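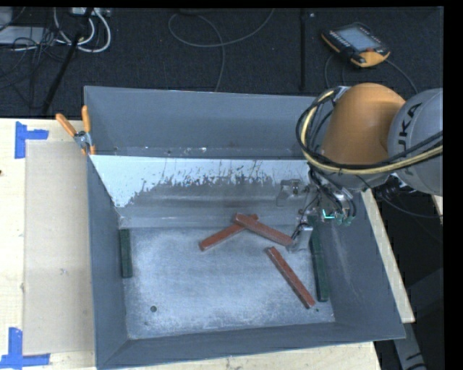
Marking your belongings so that the police can get them back to you is one of those jobs that sits on the list for years, and I do understand why, as I put it off for a long time myself and only got going after our shed was broken into one October. It takes an afternoon for most households, two if you have a full garage, and the kit costs very little. The hard part is choosing where the mark goes and how to make it, and old metal is the trickiest of the lot. Take the blue-grey metal bin at the top of the page: the floor is heavily scuffed, with a pale cloudy look across the middle, and a postcode scratched lightly into that would be lost among everything else. The tall back wall is flatter and plainer higher up, away from the chips and scuffs, and that is the sort of spot I'd go for every time. I'll come back to worn surfaces further down, but let's start at the beginning.

Before you start

I've been helping with property marking mornings in Ferow and over at Bascombe for a good few years now, and the notes below are more or less what I say to people across the table, with a bit more detail than I ever manage when there's a queue. I'm not a police officer and nothing on this page is official advice. Your own force will have a page on property marking, and it's well worth reading before you buy anything, as some areas run a scheme of their own and may even hand out kits.

What you'll need:

An ultraviolet pen, which writes invisibly and glows under a UV lamp
A fine permanent marker in black, and a silver or white one for dark things
A small hand engraver or a set of letter punches for metal
A cheap UV torch for checking your work
Clear nail varnish
Some methylated spirit or ordinary surgical spirit and a few clean rags
A notebook, or a spreadsheet if you prefer
A phone or camera for photographs

I use a Zhong engraver, the little battery one, and have been perfectly happy with it. It's noisy, and it skips about on hardened steel, but the handle suits my hand and the tips are easy to change. Any similar tool will do. If you've a neighbour with one already, borrow it, and take them round a cake when you return it!

Step 1: Decide what the mark will be

The usual advice is your postcode followed by your house number, or the first two letters of the house name if you haven't got a number. So a made-up address at number 14 would be marked with the postcode, a space, and then 14. Keep it the same on everything. I've met people who put the postcode on the bicycle, their initials on the drill and a telephone number on the mower, and then had to explain all three to a very patient officer at the front desk.

Please don't use your date of birth, your National Insurance number or anything to do with the bank. You're writing on things that might end up in a stranger's hands, after all, and a postcode and number is quite enough for the police to find you.

If you rent and expect to move, you might prefer to use a parent's address, with their blessing of course, or to join a register that gives you a reference number to mark instead. The one we use in Ferow is called Clanach, and it's simply a list kept by the local watch group. My own reference there is 2448, and it has followed me through one house move without my having to re-mark a single spade. Ask who runs any register before you sign up, where the list is kept, and what happens to your details if you leave.

Step 2: Walk round and make your list

Do this before you mark anything. Start at the front door with your notebook and go from room to room, then out to the shed, the garage and the car. Write down anything you'd be upset to lose or that would cost a fair bit to replace. People always remember the television and the laptop. They tend to forget the hedge trimmer, the child's scooter, the car jack, the camping stove and the good saucepans (I'm quite serious about the saucepans, a decent set is dear).

For each thing write down:

What it is, and the make and model if it has one
The serial number
The colour and size, and any damage that would help you recognise it
Where on it you've put your mark, and which kind of mark
When you bought it and what you paid, if you can remember

The damage matters more than you'd think. A dent in the side or a crack in the handle mended with blue tape can be a great help when you're trying to convince somebody that a thing is yours, and you'll be surprised how vague you become about your own belongings when you're standing in a police station feeling flustered. Write it down while it's in front of you.

Serial numbers are nearly always somewhere awkward. On bicycles, turn the bike over and look underneath, near the pedals. On power tools try the flat plate on the body, then the inside of the battery slot. Phones and tablets will show theirs in the settings, and for a phone you can also press *#06# on the keypad to bring up the IMEI, which is the number your network will want if it's stolen.

Step 3: Choose the right mark for the surface

There are two sorts of mark, the sort people can see and the sort they can't, and I like to use both where I can. A visible mark puts a buyer off. A hidden one is still there once the visible one has been rubbed or filed away.

Bare or painted metal. Engrave or punch it. Wipe off any grease with spirit first and let it dry. On something old and knocked about, look for the calmest patch you can find and make the letters bigger and deeper than you would on something new. I aim for letters as tall as my little fingernail. If you've gone through paint on something that lives outdoors, dab a bit of clear varnish over the letters to keep the rust off.

Plastic. Engrave it gently, or use the permanent marker on the inside of a battery cover or underneath a handle. Go slowly with the engraver, as soft plastics can melt a little and fill the letters in again.

Wood. Tool handles take letter punches beautifully. Otherwise you can burn the mark on if you have the tool for it, or use the permanent marker with varnish over the top.

Glass, china and anything precious. UV pen only, and underneath. Please don't engrave antiques or jewellery! You can knock a great deal off their value, and with jewellery a good photograph does the job much better anyway.

Fabric. Coats, tents, sports bags and the like can have a UV mark on the inside of a seam, or a sewn label, the way we used to do school uniforms.

One thing to remember about UV pen is that it fades, particularly on things that sit in sunlight or get wiped a lot. I go over mine once a year when the clocks go back, with the curtains drawn and the torch on, and it's quite a cheerful little job.

Step 4: Make the mark

Practise first on a scrap. I keep an old tin lid for it, and I still do a line or two before I start on anything that matters. Write the mark in pencil or chalk on the surface, check it against your notebook, and then go over it. I can't tell you how easy it is to swap two letters when you're concentrating on keeping your hand steady. I once engraved a neighbour's postcode on my own wheelbarrow.

Wear eye protection when you're engraving or punching metal, and clamp small things down or wedge them in a rag. Bicycles should be marked with a pen or a proper frame kit, never punched, and ask the shop first if the frame is carbon. Check too that engraving won't upset a guarantee. Some makers are fussy.

Step 5: Take your photographs

Take one photograph of the whole thing, one of the serial number and one close up of your mark. For jewellery and ornaments, put a ruler or a coin beside them to show the size. Daylight by a window is kinder than a flash, especially on shiny things.

Keep copies somewhere other than the house. I email mine to myself and also have them on a memory stick at my sister's. A list that lives only on the laptop will go out of the door with the laptop.

Step 6: Register what you can

There are free national registers for property in the UK, and the police can search the main ones when they recover things. Putting your serial numbers on takes a minute or two for each item once you've got the list made, and you can come back and add to it. Do the bicycles and phones first. They move about the most.

If it's ever stolen

Report it online or by ringing 101, or 999 if it's happening there and then. Have your list beside you, and read out the serial numbers and where each mark is. You'll be given a crime reference number, and your insurer will ask for it. Update the register to show the items as stolen on the same day if you can manage it.

A few questions I'm often asked

Does it cost much? My pens were £7 for the lot and the engraver came to £60 with spare tips, though I've seen plainer ones for far less.

Is it worth doing cheap things? I'd say do anything that would be a nuisance to replace. At the last Bascombe morning we marked more than 700 items, and a great many of those were garden forks.

What if I sell something? Give the buyer a signed note saying it's theirs now, take it off your register, and cross it out in the notebook. Put a line through the engraving if it'll take one, and let them add their own mark beside it.

What about things bought second-hand that already have somebody's postcode on them? Ask the seller before you pay, and if the answer makes you uneasy, leave it where it is and have a word with your local team.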